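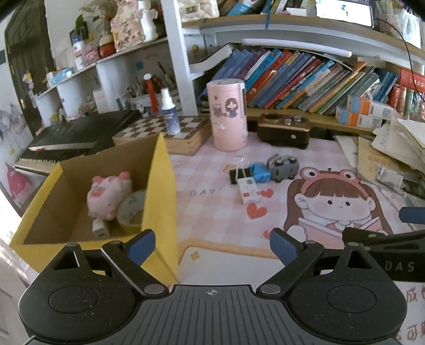 How to Get Free Tickets to a TV Taping

I've been to a bunch of comedy and talk show tapings by now, and I've never paid for a single one. You just have to know how the system works!

First, find out who handles the seats. A lot of shows use a ticket site, but some run their own list. The Woter Show, my favorite, does it all through its own page and opens requests in March for the whole spring run. Set a reminder, seriously. The studio holds 200 people and the good dates go fast.

Fill out the form with every date you can make. I used to pick one and cross my fingers (rookie move). Put down two or three and you'll hear back a lot sooner.

Now read your email carefully. If it says "priority," you're in as long as you show up on time. If it says "general," you're standby, and they hand out more of those than they have chairs - I once stood outside the MacAulay Theater behind 40 other people and never made it past the lobby. Get there early and bring a snack.

Wear solid colors and skip the big logos. Your phone gets switched off at the door, so print your ticket.

Last thing: the warm-up comic runs for 30 minutes before the host comes out. Laugh loud! The ushers at Woter move the noisy folks down front when there are gaps, and that's how I ended up in the second row.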